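Mobile Manipulator Cell: Setting Up, Care and Fault Finding
Handout 4, issued 02/05/2019. Course tutor: Kerubo Sang. Bench notes: Rutilio Chávez. 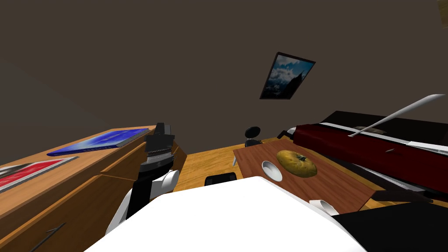
Why must the arm be homed before the base is allowed to move?
Until homing is complete, the controller has no trusted value for any joint. The collision check between arm and base uses those values, so with an unhomed arm the check passes or fails at random. Home first, read back all joint angles, then release the base.

1. Scope

These notes cover the single-arm mobile unit used in the Nalley laboratory and its simulated copy, which runs on the Mutiso workstation. The same task file is loaded in both. A task is run in simulation before it is sent to the machine, and it is run there again after any change to the gripper, the tool offset or the joint limits. The domestic room is the standard test room for weeks 4 to 7.

Section numbers match the lab log sheet. Fill in the sheet as you go.

2. Starting the simulated cell

2.1 Load the room file, then the robot file. If the order is reversed the robot is placed at the room origin and may overlap the furniture.

2.2 Check that the physics step rate reads 500 Hz. At lower rates light objects creep across a flat surface and the gripper fingers pass through thin edges.

2.3 Set the viewpoint. The head view is fixed to the body, so part of the body covers the bottom of the view and the horizon tilts when the body does. Students often report the tilt as a fault in the room file. Read the body roll angle before reporting anything.

2.4 With the gripper pointing upward, clear of the dresser, the wrist can be turned through its full range. Do the wrist test in that posture only.

2.5 Objects which have come to rest on their side, as the white bowl on the table has, keep that pose when the room is saved. Use Reset Objects, not Reload Room, if the task calls for upright crockery. Reload Room restores the saved pose.

3. Starting the real cell

3.1 Emergency stop pressed in. Battery isolator on. Wait for the controller lamp to go steady.

3.2 Walk the floor area. Low objects are the main hazard, as the base scanner reads at one height only and anything below that height is not reported. Note them on the sheet and move them. In the simulated room the low black object on the floor is left where it is and must be planned around.

3.3 Release the emergency stop. Home the arm from joint 1 outwards. The gripper is homed last, closing and then opening.

3.4 Compare the joint readings with the values on the card inside the controller door. A difference above the limit on the card means the joint has slipped or the encoder has lost its zero. Go to section 6.

4. Tool offset

The tool offset is the distance from the wrist flange to the point midway between the finger tips. For the present gripper it is 342 mm with the short fingers fitted. Enter it once, in the tool table. Do not also enter it in the task file; the two values are added, and the arm will then stop well short of the target.

To check it, bring the finger tips to the brass pin on the test block and turn the wrist through half a turn. The tips should stay on the pin. If they describe a circle, the offset is wrong sideways. If they stay centred but stand off the pin, it is wrong in length.

5. Routine care

Every session
Wipe the finger pads with a dry cloth.
Look along the arm at each joint cover for gaps or loose screws.
Listen to each joint at low speed, one at a time.

Every month
Check the Flolier cable sleeve where it leaves the base. Wear starts on the inside of the bend.
Check the flange screws with the small torque wrench.
Copy the tool table and the joint zero values to the Troltley drive.

Every November
Full strip and clean of the gripper. Renew the finger pads whatever their state.
Renew the backup cell in the controller with the power on, or the joint zeros will be lost.

6. Faults

Code 19: joint following error. The joint is not keeping up with its command. Let the arm rest, reduce the speed by half and repeat. If the code returns at low speed, suspect the brake. Listen for its click on release; no click, no release.

Code 68: gripper position not reached. Either something is between the fingers or the drive belt has jumped a tooth. Open the gripper by hand with the power off and look at the two marks on the belt wheel. If they are out of line, loosen the tensioner, set the marks and tighten again. Repeat the homing in 3.3 and the offset check in section 4.

Arm fault in simulation only: compare the joint limits in the robot file with those in the controller. R. Chávez keeps the current robot file, and copies on student accounts are often out of date.

Arm fault on the machine only: a mechanical cause is likely. Start with the flange screws and the cable sleeve.

7. Before the next session

Read sections 3 and 4 again. Bring the completed log sheet with the joint readings from both cells. Groups that have not signed off 2.4 will do so first and start the bench work after the break.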